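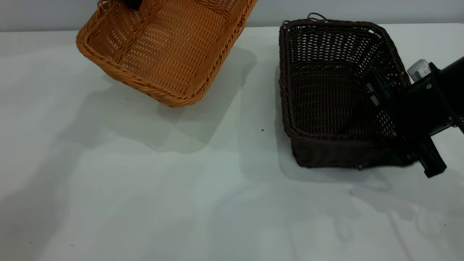 2 min read

Home | Reviews | Team Log | Contact

1/22/22
By Wumpini Frimpong

Our club has used the Stimevari gripper kit since the fall for the basket task at the Esquivel student meet. It costs $900, and we paid for it out of dues.

Setup took two meetings. The manual skips the cable routing, so plan yours first. The fingers hold a woven rim well once the grip force is set to 80 in the software. Any higher and our wicker started to crack. Deep baskets are harder. A finger has to go down inside the wall, and the boxy body gets close to the rim.

The fingertips wore out after some 2000 grips. New ones ship slowly, so order spares before the March meet. I would buy it again for a school team.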